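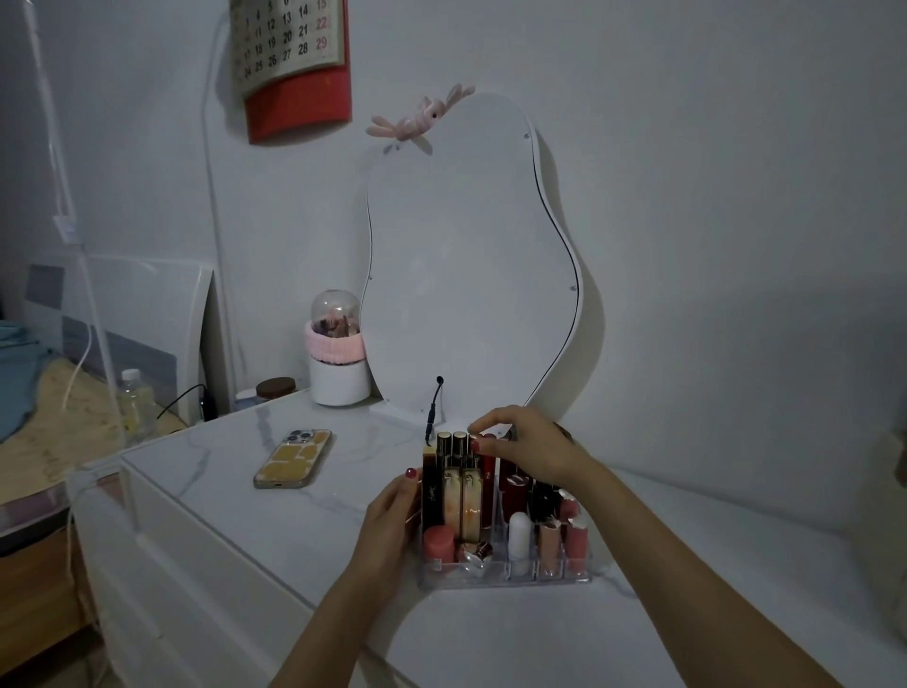 Galería: organizador acrílico en tocador

Ficha 31. Fotografías y notas: Inna Skoryk

Esta galería documenta la colocación de labiales en un organizador transparente con compartimentos rectangulares. El mueble es un tocador Nonby con superficie blanca de patrón marmolado; el organizador es el modelo Rokard, referencia 3386, de 55 piezas de capacidad nominal según catálogo. Las notas se limitan a la distribución. No se valoran tonos, fórmulas ni duración de los productos.

Criterio general: los tubos altos ocupan la fila posterior y los formatos cortos, las ranuras delanteras. De este modo las etiquetas frontales quedan a la vista y las piezas altas se extraen por arriba.

Foto 1. Ajuste de la fila posterior. Los tres tubos en negro y dorado van juntos, a la izquierda; uno lleva el logotipo YSL. Una mano sujeta el lateral del organizador mientras la otra presiona sobre los tubos altos. Delante, un labial rojo y plateado de tamaño reducido está tumbado. En vertical se localiza antes, pero en las ranuras anchas las piezas cortas tienden a volcar; conviene reservarles las estrechas.
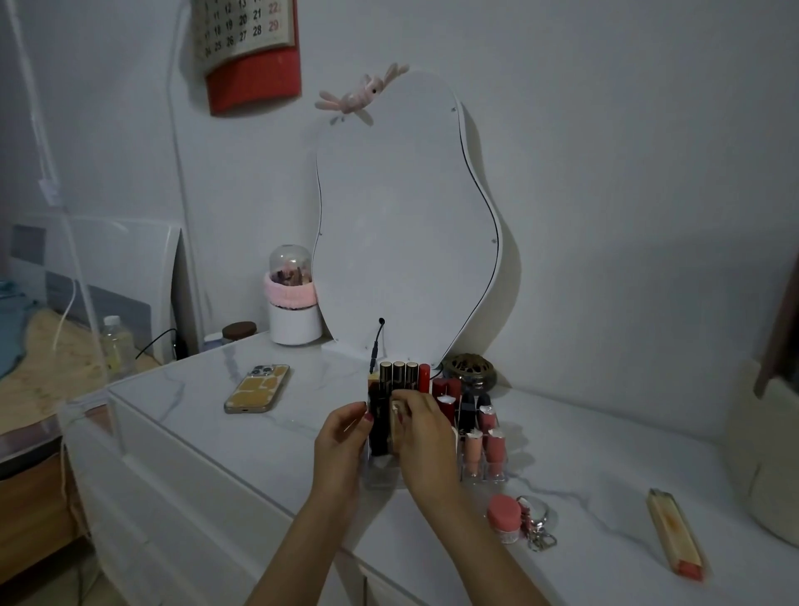
Última modificación de la página: 12 de septiembre de 2021

Foto 2. Extracción de una pieza. El tubo se toma con dos dedos y se levanta en vertical, con la otra mano apoyada en el costado del acrílico. Los tres brillos rosas con etiqueta blanca ocupan los compartimentos pequeños de la parte delantera derecha. Fuera del organizador, en la zona frontal de la mesa, hay un tarro de tapa rosa y una caja estrecha de color crema.

Notas de disposición

Espejo: de contorno ondulado, situado detrás del organizador. El cable negro sale por la base; antes de fijar la posición definitiva hay que comprobar que no impide sacar los tubos de la fila posterior.

Brochas: en recipiente cilíndrico aparte, con cúpula transparente. No se recomienda mezclarlas con labiales en el mismo módulo.

Limpieza: paño de microfibra y agua jabonosa. El alcohol puede agrietar el acrílico. Secar por completo antes de volver a cargar los compartimentos.

Módulos compatibles: Flutis de 2 alturas, para tarros. El divisor Bettencourt no encaja en la referencia 3386; la ficha anterior, de agosto, indicaba lo contrario y queda corregida.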